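How many demos per object before I switch to the next one?

Posted in Robot Learning - Data Collection
Wednesday, November 7, 2018

isavberg_lab

We started recording demonstrations in September for a simple pick and place: take one object off the table, put it in the bin. The operator drives the arm and hand by teleoperation and we save the head camera, the joint positions and the finger commands. So far we have 3642 episodes, all on the same gray table.

The policy does well on boxy things and badly on anything long and rounded. It closes the fingers too early and pushes the object away. I looked through our logs and most of the rounded objects were recorded in one sitting by one operator, always with the bin at the back and the object in front of it.

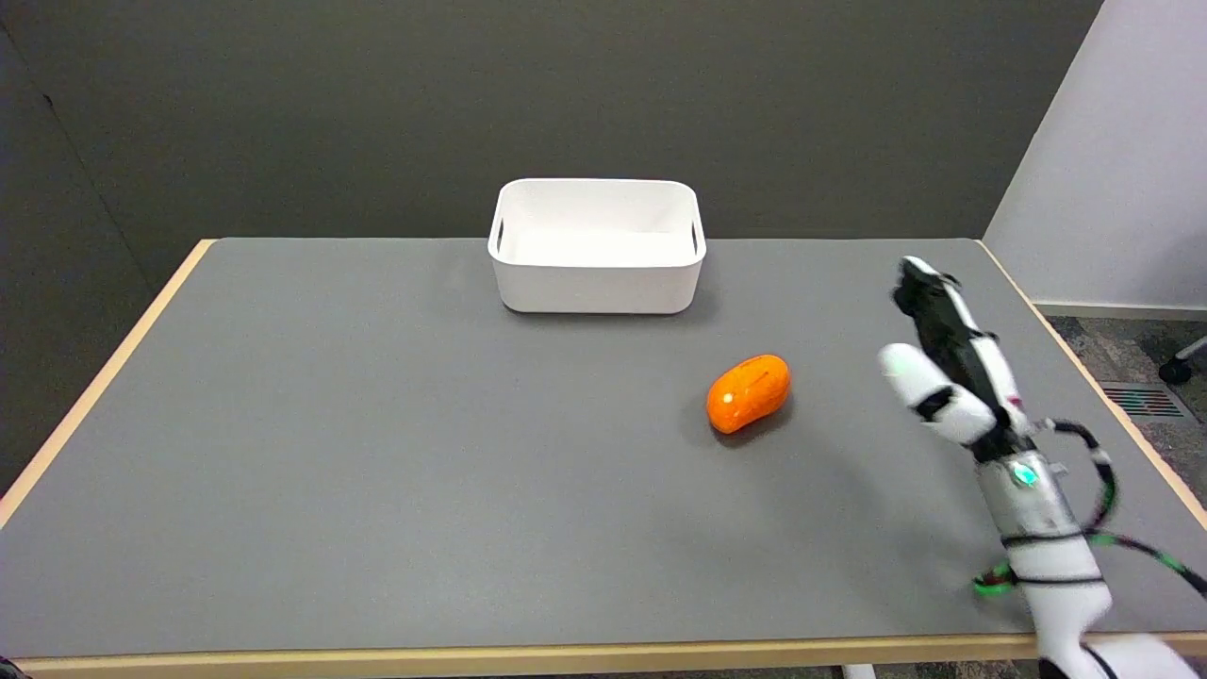
Soltby Don't record more of the same until you fix the start positions. If the object always begins in front of the bin, the model can get a long way by learning one path and ignoring the camera. We had this with a cup task. Training loss looked fine, and then we moved the cup a hand's width and it grabbed air.

What we do now is 15 demos per object, then change the layout. Turn the object, move the bin to one side, start the arm from a different pose. After 6 layouts we train and test before recording anything else. It is slower to set up but we throw away a lot less.

Also check your early closing against the timestamps. If the finger commands are logged ahead of the camera images, the model learns to close before it sees contact. Plot one episode and compare the two by eye.

isavberg_lab

Thanks. I plotted one and the finger commands are 4 frames ahead of the images. I will fix that first and retrain on the old data before we touch the layouts. Do you keep the failed grasps or delete them?

Soltby

Keep them, but put them in a separate folder with a label. If the operator misses and then recovers in the same episode, that one goes in with the good ones. Recoveries are worth having. A miss where the operator gives up stays out of training.

mastex_user

just get more data, worked for us

kuipers88

I would look at the operators too. Each person has a habit, some come in from above and some slide in from the side with the thumb first. With one operator for all the rounded objects you only have one habit in there. Two people who grasp in very different ways can also confuse a small model, so agree on a couple of approaches, write them down, and tag every episode with which one was used.

No idea about the number per object. Depends on your model.

Marked as solved by isavberg_lab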